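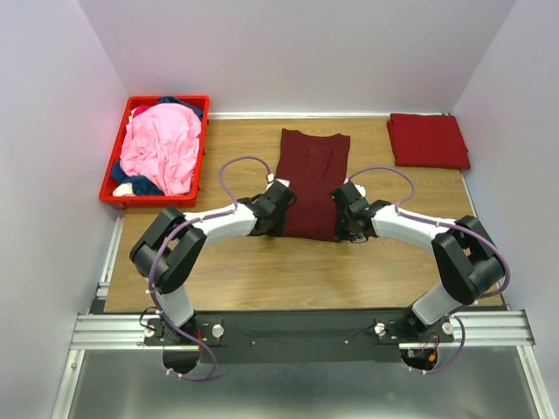
Festmont Laundry Set: README

Can a machine fold the laundry yet? We get asked this at every family dinner, and our answer is still "sort of, on a good day, if you don't mind waiting." This set is our small contribution toward a better answer, and we're so glad you've come to take a look at it!

What's inside

There are 300 episodes of two-arm shirt folding. Of these, 166 are marked complete, 87 are marked partial (a fold was made but it came out crooked, or a sleeve was left behind), and the rest are failures. Please don't throw the failures away. We learned more from them than we like to admit, and the folks on the Wokine project trained a pretty decent "something went wrong" detector on nothing else.

The chore

Clothes start in a heap in a tray. The arms take one out, spread it on the table, fold it, and put it on the finished pile. Folding gets all the attention when people visit, but spreading is where the time goes. Cloth never lands the same way twice, and a person smooths out a collar without giving it a thought, while our policy may go back to the same corner 4 times (bless it).

Views

Each episode has one fixed view of the whole table and close views from the wrists. The close views can blur badly when the arms move quickly. We left those stretches in, as your robot will have to live with them too.

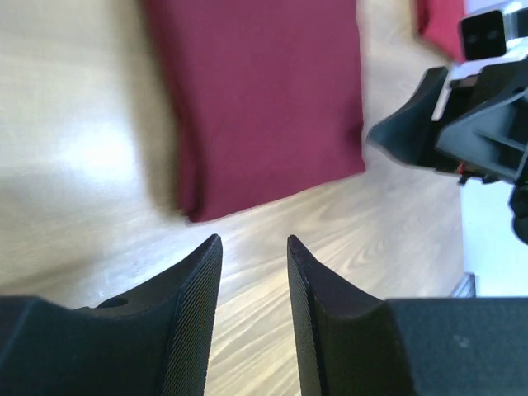 Wrist view, maroon cloth ahead of the fingers.

Known gaps

No socks, no fitted sheets, nothing with buttons done up. Dark clothes on top of other dark clothes are labeled less carefully than we'd like, and the Bautista labeling tool sometimes puts the end of a fold a moment too early. Fixes are planned for July.

Changes

6/27/22: partial label added, duplicate episodes removed, loader moved over to Gokness.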